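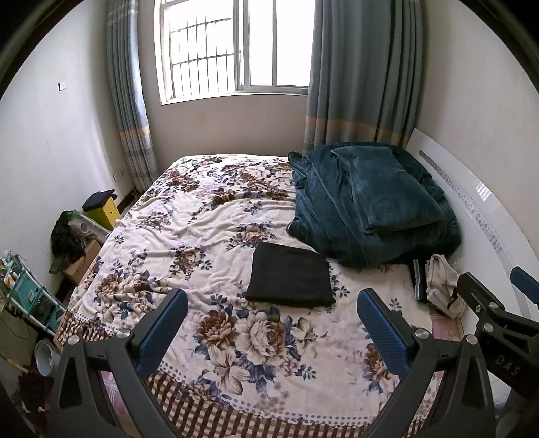 图1 卧室数据：双人床、花卉图案床品，叠好的黑色布料位于两指之间

Tistora 项目进展报告（第二阶段，中期）
提交给：Zoltier 项目管理处
编写：Xinyi Xu，感知与规划软件组
报告期：至二月底

一、本期工作的概要

本报告说明 Tistora 项目的软件部分在第二阶段前半段完成了哪些工作，哪些工作有延迟，以及我们希望管理处决定的两件事情。硬件部分由 Seidel 负责，他们会另外提交报告，所以我在这里只写和软件有接口的内容。

第二阶段的目标是让夹爪的软件能够在普通的卧室里处理床上的布料：找到一件叠好的衣物，判断可以从哪一侧夹住它，规划手指的接近路线，并且在接触以后给出闭合的速度。第一阶段我们用的是实验桌，背景是单色的，光线是固定的。第二阶段的材料来自住宅的房间，床单有图案，窗户有自然光，床上还有别的东西。两个阶段之间的差别比我在申请书里写的要大，后面第三节会详细说明。

本期的主要结果可以这样概括。分割模块已经重新训练，并且进入了主分支。姿态估计模块还在使用旧版本，新版本没有通过我们自己的检查。规划模块 Nindgate 完成了接口的重写，现在可以接收带有不确定度的目标。工具部分，也就是数据的检查、标注和回放，进度比计划快一点。

二、数据的状态

本期用于评估的集合包含 40 段录制。全部录制都使用手持的夹爪，摄像机固定在夹爪上，所以两根手指总是在图像的下方出现。对于分割来说，手指是一个稳定的参照物，我们用指垫的位置来检查每一段的外参是否有变化。如果指垫的角点和模型里的位置相差太多，工具会把这一段标为“待检查”，标注人员打开以后可以选择接受、重新标定或者删除。

在第一阶段，外参的检查是手工做的，每一段都需要一个人看。现在检查已经自动化，一次完整的运行需要 30 分钟，可以在夜里完成。早上来的人只需要看被标出的录制。

标注的规则在本期修改过一次。原来的规则要求把每一块布料都标出轮廓。实际标注的时候，标注人员对“一块”有不同的理解，例如一条揉成一团的毯子，上面又放着一块叠好的毯子，颜色相同，有的人标一个轮廓，有的人标两个。新规则规定：只要叠好的部分有自己的清楚边缘，就单独标注；揉成一团的部分作为一个整体，不再向内划分。旧的标注已经按照新规则重新检查，标注说明的文本也已更新，放在项目的共享目录中，文件名没有改变。

还有一点需要说明。对于床上的小物件，例如带子、标签或者立着的扁平物品，我们现在只标“障碍”，不标类别。第二阶段的任务里没有识别这些物品的要求，而标类别会占用标注人员很多时间。如果 Zoltier 在第三阶段希望扩展任务，这一部分需要重新标注，请在制定预算的时候考虑。

三、感知软件

3.1 分割

最困难的问题是有图案的床品。第一阶段的分割网络很依赖颜色的边界，把它直接用在大花图案上，花瓣的边缘经常被当作布料的边缘，结果一朵深蓝色的花会变成一件“衣物”。对于叠好的黑色布料，情况相对好一些，它和浅色的底之间对比很强，轮廓是直的。可是当黑色布料紧挨着深蓝色的花或者叶子的时候，旧网络会把两者连在一起，长方形的一个角就向外伸出去。

我们试了两种办法。第一种办法是在训练数据中加入更多带图案的背景，由程序生成花纹，再贴到床面上。它有效果，但是效果有限，网络学会了忽略生成的花纹，对真实的花纹仍然会犯错误。我们认为原因在于生成的花纹没有随着床单的褶皱变形。第二种办法是使用相邻的几帧。手持夹爪在移动的时候，印在床单上的花和床面一起运动，而叠好的布料有厚度，它的上边缘和床面之间有一个很小的视差。把光流的结果作为附加的输入通道以后，错误明显减少。

第二种办法已经进入主分支。它的代价是需要连续的图像，在夹爪静止的时候没有作用。对于静止的情况，程序保留最近一次有效的掩码，并且逐渐降低它的置信度。降低的速度现在是一个固定的参数，由我根据经验设定。我知道这样做不够严谨，下一期会用数据来确定它。

3.2 曝光

卧室的数据里经常有一扇很亮的窗户。当窗户进入视野，自动曝光会让整个图像变暗，深色的布料几乎失去全部细节，折叠的层次看不出来。当夹爪向下转，窗户离开视野，图像又很快变亮。曝光变化的那几帧，光流是不可靠的。

我们在采集程序里增加了一个测光区域，只使用图像的下半部分，并且排除手指所占的像素。排除手指是必要的，因为手指是黑色的，面积又大，如果把它们算进去，程序会过度提高亮度。新的测光方式已经写好，也在台架上测试过，但是现有的 40 段录制都是用旧方式采集的，所以它对分割的实际影响现在还不能给出结论。

3.3 镜头畸变

摄像机使用广角镜头，图像的四周是暗的，直线在靠近边缘的地方弯曲。第一阶段的程序先把整个图像校正为普通的透视图像，再送入网络。校正会拉伸边缘，使指垫的纹理变得模糊，还要占用处理时间。本期我们改为直接在原始图像上做分割，只对掩码的轮廓点做校正。轮廓点的数量很少，所以计算很快。现在感知部分可以稳定地以 30 赫兹运行，达到申请书里的要求。

改动带来了一个副作用，我认为应当在报告中写明。标注工具显示的也变成了原始图像，标注人员需要习惯弯曲的床边。开始的时候有人把弯曲的床边画成直线，然后在两端修改。现在工具会按照镜头模型自动弯曲线段，问题已经解决，但是最早标注的一批需要再看一遍。

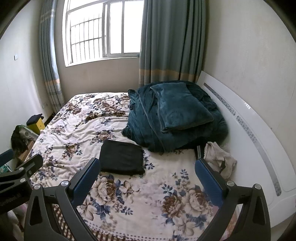 3.4 姿态估计

对于一件叠好的布料，姿态估计要给出四个量：中心的位置、在床面上的方向、厚度和可以夹取的边。前两个量的结果是好的。叠好的布料常常放得有一点歪，和床的边不平行，程序对方向的估计足够规划使用。

厚度的估计还不能令人满意。床垫是软的，床单有褶皱，所以没有一个真正的平面可以作为参考。旧版本用一个平面去拟合布料周围的床面，遇到大的褶皱时，平面会倾斜，厚度就会偏大或者偏小。新版本用一个平滑的曲面代替平面。在多数录制上，新版本更好；但是在旁边有一堆毯子的情况下，曲面会沿着毯子向上爬，把毯子的一部分当作床面，结果反而更差。我们在回放中一共找到 18 处这样的失败，每一处都已保存为回归测试。新版本必须全部通过这些测试才可以进入主分支，目前还没有做到。

可以夹取的边，也就是第四个量，取决于前面三个量，也取决于折叠的方向。折痕一侧和开口一侧从上面看很相似，但是夹取的效果不同：从开口一侧夹，容易只夹住上面的一层。我们现在用边缘的层次来区分两者。对深色布料，层次常常看不清楚，程序就输出“未知”，由规划部分决定怎样处理。我请组里的同事不要为了减少“未知”的数量而降低阈值，一个错误的“折痕侧”比一个“未知”更难处理。

四、规划软件 Nindgate

第一阶段的 Nindgate 接收一个确定的目标姿态，输出一条路线。如果姿态错了，路线也错了，而规划器自己没有办法知道。本期的重写改变了接口：目标现在是一个姿态加上它的不确定度，“夹取的边”也可以是未知的。

当边是未知的时候，Nindgate 会先规划一段观察的动作。观察动作把夹爪降低，并且绕向布料的一个短边，使摄像机能从较低的角度看到层次。观察以后，姿态估计更新，规划器再做正式的接近。如果观察以后仍然是未知的，规划器选择离障碍较远的一边，并且把闭合速度降到低档。

障碍的处理也有修改。床上的东西大部分是软的，碰到它们没有危险，但是会改变场景，例如毯子被推动以后会盖住目标。所以我们把障碍分成两种：硬障碍绝对不能接触，例如床头板和墙；软障碍可以接近，但是要付出代价，代价随着接触的深度增加。两种障碍使用同一个距离场，只是权重不同，这样程序的结构保持简单。

曲面的、反光的床头板是一个特别的情况。深度估计在反光的表面上会出现空洞，旧的程序把空洞理解为自由空间，路线可能从空洞中穿过。现在所有的空洞都先按照硬障碍处理，直到从另外的角度得到有效的深度。这个规则有一点保守，有时候规划器会报告“没有路线”，虽然操作者能看到路线是存在的。我们宁愿接受这个结果。

路线的检查目前只在回放中进行。具体做法是把手持夹爪的真实轨迹和 Nindgate 的输出放在一起，比较接近的方向和最后停止的位置。我要请管理处注意，这种比较说明规划器和人的做法是否相似，它没有说明夹取能不能成功。关于成功率，必须等到 Seidel 的机械臂可以使用以后再测量，本报告中没有这方面的数字。

五、控制接口

控制部分的工作在本期比较少。我们和 Seidel 商定了指令的格式：软件发送目标开口和闭合速度，驱动器返回实际开口和电机电流。单位和符号的约定已经写成文件，两边都已签字。上一期我们报告过开口的正负号不一致的问题，现在已经改正，测试程序在启动的时候会自动检查一次。

接触的判断仍然有一个没有解决的问题。布料很软，夹住的时候电流上升得很慢，和摩擦引起的变化不容易区分。Seidel 建议用指垫的变形来判断，也就是让摄像机看指垫的纹理。从软件的角度，我们认为这是可行的，指垫本来就在视野中，而且外参检查已经在跟踪它们的角点。但是手指合拢以后，布料会遮住指垫的内侧，能看到多少纹理取决于布料的大小。我们准备先做一个小的实验，再决定是否写进计划。

六、工具

回放工具现在可以同时显示原始图像、掩码、姿态和规划的路线，并且可以在任意一帧停下，修改一个参数以后重新计算。对于查找错误，这个功能节省的时间最多。以前，组员发现一个错误之后，需要把整段录制重新运行，再找到相同的帧。

版本管理也有改进。每一次评估都会记录程序的版本、参数文件和标注的版本。如果三者中有一个没有提交，工具会拒绝生成报告的表格。组员在开始的几天有一些抱怨，后来已经习惯。

文档方面，Nindgate 的接口说明已经完成中文版和英文版。感知部分的说明只有草稿，还缺少关于曝光的一章。

七、和计划的差异

姿态估计的新版本原计划在本期中间完成，现在延迟到下一期。延迟的原因在 3.4 节已经说明，主要是旁边有毯子时的曲面拟合。我低估了这部分的难度，责任在我。

标注规则的修改没有在计划里，占用了标注人员的时间，好在外参检查的自动化把时间补了回来，所以人力的总量没有超出预算。

机械臂上的联合测试取决于 Seidel 的交付。在最近一次会议上，他们没有改变交付的顺序，我们也就没有改变自己的安排。如果交付推迟，我们会先做指垫纹理的实验，它只需要手持夹爪。

八、下一期的工作

姿态估计：限制曲面在物体边界附近的坡度，使它不能沿着毯子上升；通过全部回归测试；然后合并。

分割：用数据确定置信度降低的速度；使用新的测光方式采集一批录制，和旧的方式比较。比较的时候要选择同一个房间和相同的布置，否则光线的差别会和测光方式的差别混在一起。

规划：测量观察动作所增加的时间；对空洞规则做一次统计，看“没有路线”的报告中有多少可以避免。

控制：完成指垫纹理的实验，写一份简短的结论给 Seidel。

文档：完成感知部分的说明。

九、请管理处决定的事项

第一，评估集合是否可以在下一期扩大。现有的录制中，床品的图案种类偏少，深色的目标偏多。我们希望加入浅色的目标放在浅色床单上的情况，它对分割来说应当更难。扩大集合不需要新的设备，只需要增加标注的时间，所需费用列在附表一。

第二，回归测试的数据是否可以和 Seidel 共享。按照现在的协议，录制只能在我们组内使用。Seidel 的工程师希望用同样的数据检查他们的仿真，我认为这个要求合理。录制中有住宅的内部，所以共享之前需要再次确认参与家庭的同意书是否包括这种用途。同意书的文本我已经放在附件里，请法务的同事查看第三条的措辞。

附件：标注说明（现行版本）；Nindgate 接口说明；回归测试列表；附表一；同意书文本。

对于报告中的问题，请直接写信给 Xinyi Xu，或者在下一次月度会议上提出。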